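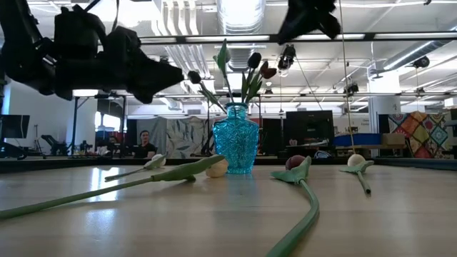
3. Equipment plan

3.1 Task and load
The test task is flower arranging with artificial tulips and a small blue glass vase. The stems are thin and the vase neck is narrow, so the purchase list puts fingertip width and fine grip control ahead of payload. Both arms hang over the table, which leaves the wood surface clear for parts but makes every cable run longer. Preben Ketilsson drew up the first list in April. It called for standard pads from Flokex. These were dropped in favor of the narrower Drivus pads, which fit the same mount.

3.2 Spares
Glass and hard fingertips are a poor match. The plan includes 16 spare pads and a second vase of the same type. In the arrangement below, tulips of different colors share the vase and one cream-white bud lies on the table beside it. The tabletop is glossy and reflects the ceiling lights, so a matte mat was added to the list at low priority. 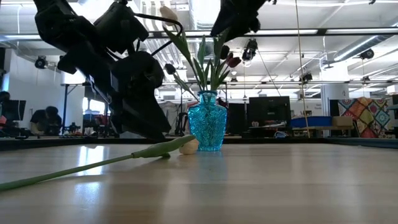
3.3 Budget
The department limit is 1000 euros. The current total is 900 euros, including shipping to Sarkport. Cables are the largest item, followed by pads. The remainder is held for replacement stems. Gráinne Ó Néill checked the quotes on May 29, 2025. The cable quote is valid for 19 days.

3.4 Open items
Mat size to be confirmed. Grímur Oddsson to request a second cable quote from McKinnon.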